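Moving from a huge mug to a small one, has anyone stuck with it?

Forum: Coffee, Tea & Everything Hot
Started by plumtree_porch

plumtree_porch
Okay so this is a silly one but I've been going back and forth on it since October and my sister is sick of hearing about it. I have been drinking my morning coffee out of the same giant diner-style mug for years. I finally measured it and it holds 290 ml to the line where I normally stop, and I pour two of those, sometimes three if I'm working from home. I want to cut back without giving up the little ritual, so I'm thinking of going down to a 200 ml cup and keeping the number of cups the same. Has anyone done this and stuck with it? Or do you just end up going back to the pot more? Also, if you have a favorite small mug, tell me what it's made of, because I break everything.

gravelroad_gus
I did it. Worked for a week and then I was back at the pot before I'd even sat down. The cup isn't the problem, the pot is. Brew less. If there's only so much in there you can't drink more than that, whatever you're pouring it into.

teakettle_mo
I'm going to disagree with Gus, kindly! Brewing less just means I make a second pot at 10 and then I've got a whole fresh pot sitting there staring at me. The smaller cup did help me, but mostly because my coffee stays hot to the bottom now. I used to leave a cold inch in the big one every single time and then top it up, so I never had any idea how much I was really having.

plumtree_porch
Oh the cold inch. Yes. I do exactly that. I top up over the cold part and then complain that it's lukewarm.

gravelroad_gus
That's a thermos problem.

dishpan_diane
On materials, please don't all jump on me, but I went to plastic for everyday and I'm never going back. I have tile floors and two boys. In one winter I lost 6 ceramic mugs, including the one from Proltemby with the lighthouse on it that my mother-in-law brought us, and I still hear about that one. Plastic bounces. It's light, it doesn't chip the sink, and I can carry it out to the yard and not think about it.

beanhound
Coffee in plastic is a crime. It tastes like a lunchbox. I'll die on this hill.

dishpan_diane
Mine doesn't taste like anything except coffee, but I don't let it sit in there all day either. And I wash it right away. If you leave the dregs in until dinner then sure, it's going to pick up a smell. So does my travel cup, and that one's steel.

beanhound
Fair about the dregs. I still think the lip is wrong. A thick ceramic lip is half of why I like coffee in the first place. With a thin edge everything feels too hot and too fast.

teakettle_mo
See, I'm the opposite, I can't stand a thick lip! I feel like I'm drinking out of a flowerpot. I have a thin porcelain cup from the Kinnear seconds shop (wonky handle, they practically gave it away) and it's the nicest thing in my kitchen.

plumtree_porch
Is Kinnear the place out past Tastbridge with the big gravel lot? I drove by once and it was closed.

teakettle_mo
That's the one. They close early, so go in the morning. The seconds are on the back shelves and you have to dig, but most of them just have a speck in the glaze or something. Bring newspaper, they never have enough to wrap things in.

gravelroad_gus
She said she breaks everything and you're sending her to buy porcelain.

teakettle_mo
She can buy two, Gus.

wusa_lake_lou
Jumping in from Wusa where the water is so hard it ruins every mug I own. Whatever size you get, buy something with a wide opening so you can get your hand and a sponge in there. I had a cute narrow one and the ring at the bottom just won, I gave up on it. Baking soda and a damp cloth gets the brown off ceramic. On plastic go easy, you can scuff it, and then it stains worse than before.

dishpan_diane
Agree on going easy. I do a soak with warm water and baking soda and leave it while I do the rest of the dishes. No scrubby side.

plumtree_porch
Update, if anyone cares! I decided to try plastic first, on the theory that if I hate the small size I haven't wasted a nice cup. Went with teal. I wanted a proper loop handle I could get my fingers through, and I didn't want a lid, I spill more with lids.

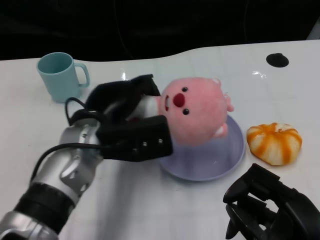
So the first few mornings were rough, I won't lie. I kept reaching the bottom and feeling cheated, and I had the extra cup twice, which is just what Gus said would happen. Then I started filling it in the kitchen and walking away from the pot to drink it in the other room, and that made more of a difference than the size did. I'm too lazy to get up. I poured one the way I normally would and then tipped it into the measuring cup, and it came to 157 ml, so apparently I don't fill a small mug as full as I fill a big one. No idea why. Beanhound, I don't taste any lunchbox, but I do kind of see what you mean about the lip.

beanhound
I'll take "kind of." Get yourself one good ceramic one for weekends. Doesn't have to be big.

gravelroad_gus
157 times three is still more than I have in a day, but good for you. Walking away from the pot is basically what I told you to do.

teakettle_mo
It is not what you told her to do, you told her to brew less!

gravelroad_gus
Same family of advice.

wusa_lake_lou
The color's fun. I'd watch for staining on the inside if you take it black. Do you?

plumtree_porch
Splash of milk. I gave up sugar a while back and that was much harder than this. I'm thinking I'll go to Kinnear next time I'm out that way and look for a weekend one, thick lip, wide opening, with a speck in the glaze. Mo, what time do they open?

teakettle_mo
I want to say 9 but call first, they keep their own hours out there. And check the bottoms! Some of the seconds rock when you set them down.

dishpan_diane
If you see a lighthouse one please message me.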